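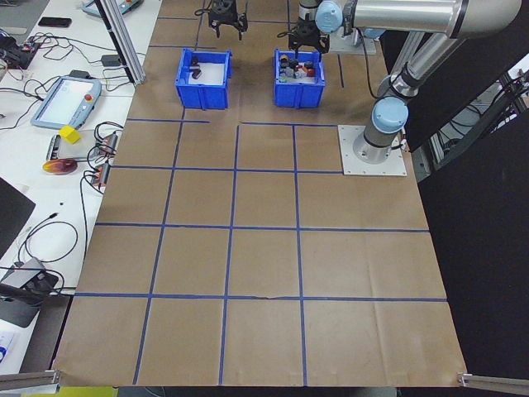 Wirnico recrute : chargé(e) d'achats et de planification des équipements robotiques (CDI, temps plein)

Publié le 10 janvier 2020 -- Référence de l'offre : 344

Le poste en deux mots

Vous aimez les robots ? Très bien, mais vous n'en programmerez aucun. Vous aimez les bons de commande, les délais de livraison et les lignes budgétaires qui tombent juste ? Continuez à lire, nous vous cherchons depuis un moment.

Wirnico met au point des cellules de tri et de prise de petites pièces pour des ateliers qui n'ont ni la place ni les moyens d'une ligne complète. Nos clients fabriquent des charnières, des bouchons, des jouets, des raccords de plomberie. Ils nous envoient leurs pièces en vrac, nous leur renvoyons une cellule qui sait les prendre une par une. Entre les deux, il faut acheter des bras, des pinces, des câbles, des profilés, des bacs, des cartes électroniques et du ruban adhésif. Surtout du ruban adhésif.

Jusqu'ici, les achats étaient faits par celui ou celle qui en avait besoin, au moment où il ou elle en avait besoin, avec la carte de l'entreprise si elle se trouvait dans son tiroir. Cette méthode a ses charmes. Elle nous a aussi valu l'an dernier deux commandes identiques de pinces passées le même après-midi par deux personnes assises dos à dos, et une facture de 963 euros de transport express pour des vis. Olga Guerreiro, qui tient notre comptabilité, a demandé que cela ne se reproduise pas. Elle l'a demandé très poliment, et par écrit.

Ce que vous ferez

Vous construirez le budget d'équipement du laboratoire et le suivrez toute l'année, en distinguant ce qui relève de l'investissement, ce qui relève du consommable et ce qui relève de l'enthousiasme passager d'un ingénieur.

Vous tiendrez l'inventaire. Il existe déjà, sous la forme d'un tableur de 3 627 lignes dont certaines sont exactes. Un onglet s'appelle « Divers », un autre « Divers 2 ». Nous vous laissons la surprise du troisième.

Vous consulterez les fournisseurs, comparerez les offres et rédigerez les notes de choix. Nous travaillons surtout avec Drelitz pour les bras et les contrôleurs, et avec Brandão pour la mécanique et les profilés. Les deux maisons sont sérieuses, et les deux augmentent leurs tarifs en juillet. Il serait agréable, pour une fois, de commander avant.

Vous planifierez les arrivées de matériel avec les équipes projet. Un bras livré sans sa platine de fixation est un presse-papier coûteux ; une platine livrée sans son bras se remarque moins, mais Natália Matos, qui dirige le laboratoire, la remarque quand même.

Vous préparerez la tranche Tendix, notre gros projet de l'année : sept postes de travail à deux bras, à équiper à l'identique. « À l'identique » figure dans le contrat. Nous l'avons signé.

Vous organiserez les pièces de rechange : doigts de pince, alimentations, boîtiers d'apprentissage, câbles. À ce jour, notre stock de secours consiste à démonter le poste du voisin pendant qu'il déjeune.

Enfin, vous suivrez les contrats de maintenance et les garanties. Si vous retrouvez ceux de l'année d'avant, prévenez-nous.

Ce que vous ne ferez pas

Souder, coder, étalonner, visser la nuit. Vous ne serez pas non plus « la personne qui commande le café » ; ce poste est pourvu, et son titulaire y tient.

On ne vous demandera pas de dire oui. Une bonne part du travail consiste à dire « pas ce trimestre » à des gens sympathiques qui ont préparé des diapositives.

Votre profil

Une formation en achats, en logistique ou en génie industriel, ou bien quelques années passées à faire ce métier sans le diplôme, ce qui nous va tout aussi bien.

Trois ans d'expérience au minimum dans l'achat de matériel technique. La robotique serait un plus, mais quelqu'un qui a acheté des machines-outils, du matériel de laboratoire ou de l'équipement de scène comprendra vite où sont les pièges : les accessoires obligatoires vendus à part, les licences annuelles, les connecteurs qui changent d'une version à l'autre.

Vous savez lire une fiche technique assez bien pour repérer que la charge utile annoncée ne comprend pas le poids de la pince. Vous savez lire un ingénieur assez bien pour comprendre que « il m'en faudrait peut-être un deuxième » signifie qu'il est déjà commandé.

Français courant, anglais écrit correct. Le portugais est bienvenu : la moitié de l'équipe se dispute dans cette langue, et il est parfois utile de savoir à quel sujet.

Une aisance réelle avec les tableurs. Voir plus haut.

L'équipe

Vous serez rattaché(e) à Benedita Cunha, directrice des opérations, et partagerez un bureau avec Olga Guerreiro. Vous passerez aussi beaucoup de temps au laboratoire, car on achète mal ce qu'on n'a jamais vu fonctionner. Prévoyez une demi-journée par semaine auprès des postes d'essai, à regarder des pinces fouiller dans des bacs de petites pièces. C'est assez reposant. Les nouveaux venus prétendent s'en lasser au bout d'un mois, puis on les retrouve accoudés là, à prendre parti pour l'un des deux bras.

Aurora Esteves, qui conçoit les postes, vous expliquera pourquoi elle préfère un plan de travail en papier kraft quadrillé au ruban à tous les plateaux gravés qu'on lui a proposés en catalogue. Écoutez-la jusqu'au bout. C'est le seul équipement de la maison dont le coût de remplacement n'a jamais fait l'objet d'une réunion.

Ce que nous proposons

Un contrat à durée indéterminée, avec une période d'essai de trois mois. Un salaire fixé selon l'expérience, sur une grille que nous vous envoyons avant le premier entretien, pour ne faire perdre de temps à personne. Deux jours de télétravail par semaine, sauf en période de réception de matériel : les palettes ne se signent pas en visioconférence. Titres-restaurant, mutuelle, remboursement des transports en commun, un local à vélos qui ferme à clé.

Un budget de formation, que vous gérerez vous-même. Nous verrons bien si vous vous l'accordez.

Comment postuler

Envoyez un CV et une page, pas davantage, répondant à la question suivante : vous disposez de quoi acheter soit un troisième bras, soit les pièces de rechange pour les deux premiers. Que faites-vous, et que dites-vous à la personne qui voulait l'autre option ? Il n'y a pas de bonne réponse secrète. Natália et Benedita, à qui nous avons soumis l'exercice, ne sont toujours pas d'accord.

Les lettres de motivation qui commencent par « Passionné(e) depuis toujours par les achats » seront lues avec intérêt, et un peu d'inquiétude.

Le recrutement se déroule en trois temps : un échange téléphonique d'une demi-heure avec Zulmira Louro, responsable du recrutement ; une visite du laboratoire, suivie d'un entretien avec Benedita Cunha et Natália Matos ; enfin, une étude de cas sur place, d'une heure, à partir de trois vrais devis dont nous avons masqué les noms. L'un d'eux comporte une erreur d'addition. Nous ne l'avions pas vue à l'époque.

Chaque candidature reçoit une réponse, y compris négative, sous trois semaines. Prise de poste dès que possible, et en tout cas assez tôt pour que la commande Tendix parte avant les nouveaux tarifs.

Candidatures à adresser à Zulmira Louro, service recrutement, Wirnico, en rappelant la référence 344 dans l'objet du message. Les pièces jointes au format PDF sont préférées -- les tableurs aussi, s'ils sont beaux.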